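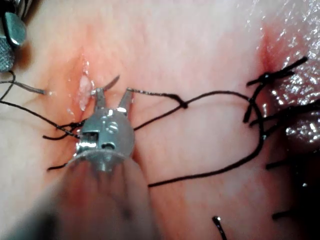
Toft: wristed needle driver, bench build

Toft is a two-jaw wristed instrument and its drive unit, built in the shared workshop at Skostden. This folder holds the recordings from suturing practice together with the controller settings used for them. It is bench equipment and must not be used on people or live animals.

Contents

clips/ 258 short recordings, one stitch or part of a stitch each
joints/ motor positions, one text file per clip
config/ cable tension, jaw limits, homing offsets
notes.txt faults and repairs

Drive

Four motors: roll, wrist pitch and one for each jaw. The cables stretch with use. Re-tension after every 10 clips and run home.py before recording again. Jaw opening in joints/ is the commanded value in degrees; the true opening lags it by up to 5 degrees under load.

Known faults

Clips 27 onwards use the second wrist. Do not mix offsets between the two.
Thread ends from earlier stitches were left in place between clips.
Motor positions drop out for roughly a second when the Olleck supply resets.

Labels

Done by Khanyisile Adams and checked by Remo Bachmann. Allowed values are grasp, drive, pull, knot and idle.

Questions about the drive unit go to Ketill Bach. Wrist drawings are kept separately, in the Grivirar folder.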